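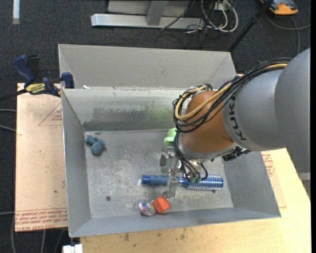
KUKA arm over a metal bin

Battery-free vibration sensors for pump monitoring

Posted by cmichailidis
Good morning. I manage building systems for the Longate site and am preparing a proposal to replace 48 battery-powered sensors on our circulation pumps with units that harvest energy from vibration. The supplier under consideration is Trodik. Has any member operated such units for longer than a season? I would welcome figures on reporting intervals.
Chrysoula Michailidis

Posted by grurkstead_ops
We installed 213 of them at Grurkstead in May. They perform adequately on pumps that run continuously. On standby pumps they do not, and we returned those positions to battery units. Please confirm your duty cycles before ordering.

Posted by pell_r
I must disagree in part. A standby pump is still exercised on a schedule, and a unit with a larger storage capacitor can report up to 8 times a day on that basis. The question is whether your alarm policy accepts that interval.

Posted by grurkstead_ops
Ours does not. A sensor that is silent for hours cannot be distinguished from one that has failed, and our insurer takes the same view.

Posted by buenaventura_fm
Mounting also deserves attention. At Buenaventura we lost output on several pumps after rubber isolators were fitted – the harvester is tuned to a narrow band, and the isolators moved the peak. Retuning was quoted at 80 dollars per unit.

Posted by cmichailidis
Thank you all. Eleven of our positions are standby pumps, and I will leave those out of the first order. pell_r, could you share the capacitor rating you used?

Posted by pell_r
I will send you the data sheet this afternoon.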